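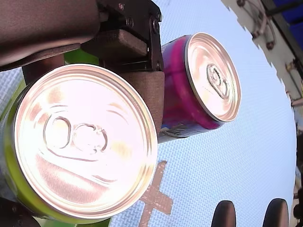 Skultora: a drinks tray for people who are in a hurry

Final report, Intro to Product Design, Josthorpe

Okay, so the assignment was to pick one everyday object and make it a little bit better, and I picked the tray. Half the class went for lamps and phone stands (there were so many phone stands), and I just kept thinking about my job at Gresutetti, where I carry drinks out to the patio all summer and spend the whole walk staring at the cans, waiting for one to go over. I wanted to know why some trips go fine and some end with soda in my shoe.

I called the project Skultora because the form wouldn't let me leave the name blank, and then I got attached to it.

What I started with

My first idea was dividers. I drew these really pretty cardboard inserts with a round hole for each can, cut one out with a craft knife, and was very proud of it for one evening. Then I tried a slim can in a hole made for a regular one and it leaned over like it was tired. If you cut the holes for slim cans, the regular ones won't go in at all. I made a second insert with both sizes, but then you have to stop and think about which hole gets which can, and when it's busy you are not going to do that! You're going to put them wherever.

So the dividers went in the recycling in October and I went back to a plain open tray to see what the cans do when you leave them alone.

I worked on the floor, on those blue foam tiles that click together like a puzzle. I can't recommend this enough. Cans that fall over don't make a huge racket, you can sit next to your work for hours, and if something rolls away it doesn't go that far. The one annoying part is that foam has some give to it, so I did all my sliding tests on the kitchen table and only used the mat for loading and sorting.

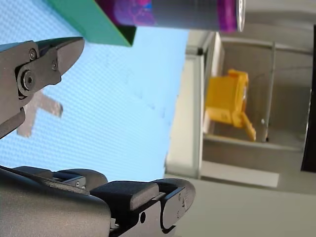 Nosipho Adams read my draft at this point and wrote in the margin that foam makes everything look more stable than it is, and had I tried loading the tray on something hard, like a counter, with people bumping into it? Fair point. I hadn't. I did it that same night on the counter with my brother walking past and bumping it on purpose, which he enjoyed way too much. The tall can went over first pretty much every time he really got it. The shorter ones mostly slid until they hit the wall of the tray and stopped there.

The carrying test

For this one I walked a loop through the apartment, kitchen to front door and back, and I did 23 loops in total with different loads. I wrote down which can moved and where it ended up. Professor Jankauskaitė had told us to keep the test boring so the results would be easy to read, and wow, it was boring. By the end I knew every squeaky floorboard.

What I got out of it:

A can in the middle of the tray slides more than a can against a wall. It has room to get going.

Two cans touching each other are steadier than two cans with a gap, even if one is tall and one is short.

Turning corners is worse than stopping. I would have bet money on stopping. 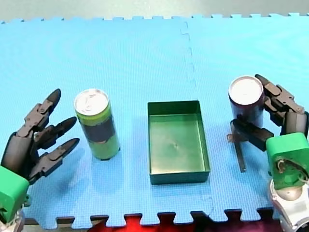
Loading turned out to need its own section, and I hadn't planned for that at all. I'd been treating the tray as something that starts out full, when really somebody has to fill it, usually with a line of people watching. So I tried different ways of setting up before the first can goes in. The one I liked best has the open tray in the center with its long side running away from you, the slim green can waiting on the left and the dark red one on the right, so each hand has its own side and you never reach across. The low walls help a lot here, too. My other tray is deeper, and I kept clipping the rim with the bottom of the can on the way in, so I ended up lifting everything higher than I needed to.

If you take one thing from this report, please let it be that! Tall cans on one side and short cans on the other, before you load. Put the tall ones in first, up against a wall, then tuck the short ones in next to them.

What I'd change

My final version is still a plain tray, only with a thin rubber sheet cut to fit the bottom. I worried it would feel like cheating next to the lamps, but it stopped nearly all the sliding and it peels out for washing. I cut the first sheet a little too big and it bubbled in the middle, so measure the inside of the tray and not the outside (ask me how I know).

I never tested wet cans, and that bugs me, because at work they come straight out of the ice. I also only had one person carrying, me, and I'm used to it. I'd like to hand the tray to somebody who has never waited tables and see what happens on the corners.

The limit for this report was 1700 words and I'm well under it, so there's room to add the wet can test if I get an extension. The notes from the loops are in the folder with my sketches, including the dividers.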